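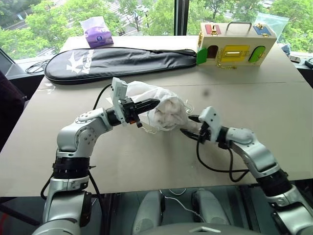

Stoff sei doch weich, und weiche Sachen könnten gar keine Falten behalten, stand in einem Brief, der auf meinem Schreibtisch gelandet ist. Ein Kissen drückt man ein und es kommt wieder hoch. Warum also bleibt ein Baumwollhemd verknittert, wenn es eine Nacht lang zusammengeknüllt in der Ecke lag?

Gute Frage! Ich habe mir dafür extra ein altes Geschirrtuch aus der Schublade geholt und es ziemlich gemein behandelt.

## Erst mal ganz nah ran

Wenn du eine Lupe hast, schau dir damit ein Taschentuch aus Stoff an. Du siehst lauter Fäden, die drüber und drunter laufen wie bei einem geflochtenen Korb. Jeder Faden besteht wieder aus vielen dünnen Fasern, die umeinander gedreht sind. Zupf mal an einem Fadenende, dann werden sie fusselig und du kannst einzelne erkennen.

Bei Baumwolle sind diese Fasern aus Zellulose. Das ist ein Stoff, den Pflanzen herstellen (Holz und Papier bestehen zu einem großen Teil auch daraus). Zellulose kannst du dir als sehr, sehr lange Ketten vorstellen. So winzig, dass keine Lupe der Welt sie zeigt. Die Ketten liegen nebeneinander und halten sich an vielen Stellen fest, ein bisschen wie Kinder, die sich in langen Reihen an den Händen fassen. In der Chemie heißen diese kleinen Handgriffe **Wasserstoffbrücken**. Eine allein ist schwach. Aber es sind unheimlich viele.

## Und jetzt wird geknüllt

Knickst du den Stoff, dann werden die Ketten an der Knickstelle verschoben. Einige Hände lassen los. Sie greifen sich gleich wieder etwas Neues, nämlich das, was nach dem Knick zufällig danebenliegt. Damit ist die Falte festgehalten, und von allein zieht der Faden sich kaum noch gerade.

Wasser macht die Sache noch schlimmer. Es schiebt sich zwischen die Ketten und lockert die Handgriffe, dann rutscht alles viel leichter herum. Trocknet der Stoff, halten sich die Ketten in der neuen Lage fest. Darum sieht ein Hemd so furchtbar aus, wenn es nach dem Waschen stundenlang in der Trommel liegen bleibt. Ich weiß, wovon ich rede – mein Lieblingshemd musste im August auf einer Zugfahrt nach Kunitz feucht in den Rucksack, und ich habe es dort zwei Tage lang zerknautscht getragen.

## Warum hilft ein Bügeleisen?

Es macht dasselbe noch mal, nur andersherum. Wärme und Dampf lockern die Handgriffe, das Gewicht drückt die Fäden flach, und beim Abkühlen und Trocknen halten sich die Ketten wieder fest. Diesmal eben glatt. Deshalb lässt man ein frisch gebügeltes Hemd am besten kurz hängen, bevor man hineinschlüpft. (Mir fehlt dafür meistens die Geduld.)

## Wolle ist anders

Ein Wollpulli knittert viel weniger. Wollfasern sind von Natur aus gekräuselt, fast wie kleine Federn. Drückst du sie zusammen, wollen sie wieder in ihre alte Form. Polyester, das in vielen Sporttrikots steckt, lässt Wasser kaum zwischen seine Ketten, deshalb kommt so ein Trikot meist ganz ordentlich aus der Wäsche. Leinen dagegen ist der Knitterkönig. Seine Fasern sind steif und dehnen sich fast gar nicht, da reicht schon einmal Hinsetzen.

## Probier es selbst aus

Du brauchst:

- 2 gleiche Baumwolltücher, frisch gebügelt (lass dir beim Bügeln von einem Erwachsenen helfen)
- eine Sprühflasche mit Wasser
- ein dickes Buch, meins hat 300 Seiten
- ein Brettchen oder eine Plastiktüte, damit das Buch nicht nass wird

Sprüh ein Tuch leicht feucht ein, das andere bleibt trocken. Dann knüllst du beide gleich fest zusammen und legst sie nebeneinander. Brettchen drauf, Buch drauf, und jetzt neun Stunden warten. Am einfachsten geht das über Nacht.

Am Morgen nimmst du das Buch weg. Fühlt sich das eine Tuch noch feucht an, lass es zerknüllt liegen, bis es trocken ist. Danach ziehst du beide vorsichtig auseinander. Welches hat die schärferen Falten? Male sie am besten auf, bevor du anfängst, daran herumzustreichen!

Und wenn du noch Lust hast, häng beide Tücher ins Bad, während jemand heiß duscht. Schau nach, welche Falten weicher geworden sind und welche sich gar nicht darum kümmern. Mit einem Wollschal klappt der Versuch übrigens auch, nur frag vorher, ob du ihn haben darfst.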